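We use cookies to remember your preferences and to see which pages are read. Accept all | Manage choices

Posted in: Student Projects, Home and Textiles, Year Two Reports

How Prestham Sleeps: a project on bedding, habit and the weather

By Sunil Abeysekara

When I chose this subject my tutor asked me whether there would be enough in it to fill a whole term, and I remember saying rather grandly that everybody goes to bed. I still think it was a fair answer, though I had no idea then how much people would want to tell me. I went out with a short questionnaire and came home, most evenings, with a head full of other people's grandmothers, their airing cupboards, their arguments over the window, and in one case a very good recipe for ginger biscuits that I have left out of this report with some regret.

The question I started with was a simple one. Do people in Prestham change their bedding with the seasons, and if they do, what makes them decide that the day has come? My own family moved house when I was small, from a warm place to a cold one, and my mother has never trusted a British spring. We had the heavy quilt on until well into May every year, and I grew up supposing that everyone did. It was only when I shared a student house that I met people who slept under the same duvet in January and in July and thought nothing of it.

How I went about it

I gave out the questionnaire in three ways. Most copies went through the library and the two primary schools, a smaller number went to the sheltered flats on Nisell Road, and the rest I handed over myself outside the launderette, which turned out to be the best spot by a long way, as people there are already thinking about sheets and have a little while to wait. I had 531 forms back that were filled in well enough to use. A few were missing the last page, and I kept those in for the earlier questions and dropped them for the later ones.

I also did 17 longer conversations, mostly in people's kitchens. I had planned to keep each one to half an hour. I managed that only once, with a gentleman who had a bus to catch. For the others I took notes by hand and typed them up the same evening while I could still read my own writing. I didn't record anyone, partly from shyness, and looking back I do wish I had, for there are phrases I half remember and can't quote with any confidence.

My questions about fabric were badly worded to begin with. I asked people what their sheets were "made of" and got a good many replies such as "cotton I think" or "the nice ones". I rewrote that part after the first week and asked people to copy out the label if they could find it, and this helped a great deal, although plenty of labels had been washed blank or snipped out years ago.

What people told me

The plainest result is that 54 per cent of households change to lighter bedding at some time in the year. I had expected a good deal more. Among those who do change, hardly anyone goes by the calendar. They go by a bad night. Somebody wakes up too hot, kicks everything on to the floor, and in the morning the thin duvet comes down from the top of the wardrobe. The change back in autumn is slower and more reluctant - several people described putting a blanket on top first, then a second blanket, and only giving in when the pile began to slide off.

Blankets came up far more than I had thought they would. The older people I spoke to in the Nisell Road flats had nearly all grown up with sheets and blankets and had gone over to duvets as adults, some of them very unwillingly. One lady told me she had felt for the first year as though she were sleeping under a cloud that might float off. She still tucks hers in at the foot, firmly, on all sides, and says that a bed which isn't tucked in isn't made.

Tucking in, in fact, became a small subject of its own, and I could happily have written the whole report on it. There is the fitted sheet party and the flat sheet party, and they don't have much patience with one another. Flat sheet people learned the folded corner from a mother, an aunt or a hospital ward, and are proud of it. Fitted sheet people say life is short. Both sides agreed on one thing, that a fitted sheet can't be folded neatly by any human being, and I was shown 4 different methods by people who each believed theirs to be the exception. I've tried them all at home since, and my own drawer looks just as it did before.

I had hoped to compare the two ends of town, as the houses up by Rathnayake Terrace are old and draughty and the Berier estate is newer and well insulated. There was a difference, and it went the way you would guess, with the people on the Terrace keeping their heavy bedding on for longer. But the gap was smaller than I had hoped for, and when I looked at the forms again I noticed that age seemed to matter as much as the house did. Younger people on the Terrace often wore thick socks and a jumper in bed and kept the one duvet all year. I haven't got enough forms from the Berier estate to say anything stronger than that, and I would want to go back there before I did.
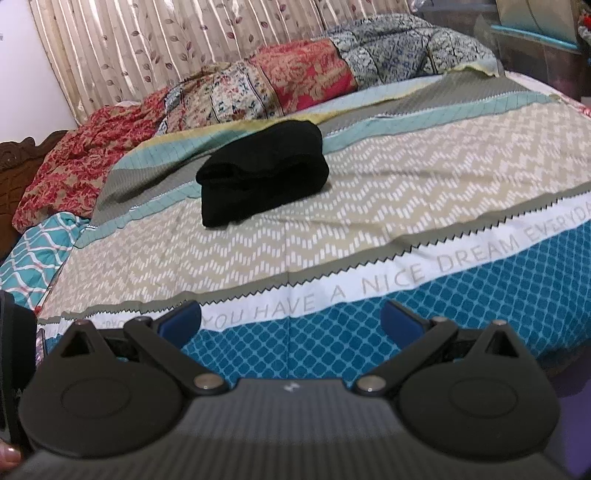
The size of the bed also made more difference than I had allowed for. People with a large bed were much less likely to own two sets of duvets, and when I asked why, the answer was nearly always cupboard space. A king-size winter duvet takes up a whole shelf, and then there are the covers, and the spare pillows for visitors, and before long there's no room for the towels. Some people got round this by buying the sort that comes as two thin duvets joined with poppers or ties. Those who had them either loved them or had lost half of the fastenings.

Couples were a chapter in themselves. I hadn't put in a question about sharing and I ought to have done, because so many people wrote about it in the margins. One is always hot, the other is always cold, and the window is opened and closed accordingly. A few had gone over to two single duvets on the one bed, and all of them recommended it to me warmly, though one couple admitted that they put a big bedspread over the top when his parents come to stay.

Washing and drying

I asked how people dried their sheets mostly out of curiosity, and I'm glad I did. A line in the garden was by far the favourite where there was a garden to put it in. People in flats used an airer, the backs of doors, or the banister, and the launderette regulars came chiefly for the big dryers in the winter months. Almost everyone, whatever they used themselves, mentioned the smell of sheets that have been out in the wind, and one man said it was the only housework he looks forward to.

What I would do differently

I would start in September and not in February, so as to catch both changes of bedding as they happened. I would put in a question about sharing, and another about pets, which I left out completely and was told off for by at least one spaniel owner. I would also ask fewer things. The form ran to five pages and I could tell from the handwriting where people had begun to flag.

My thanks go to the library staff, who let me leave a box on the front desk for far longer than I had promised, to everyone at the Nisell Road flats for the tea, and to my mother, who read this through twice and took the heavy quilt off a week early so that I could weigh it.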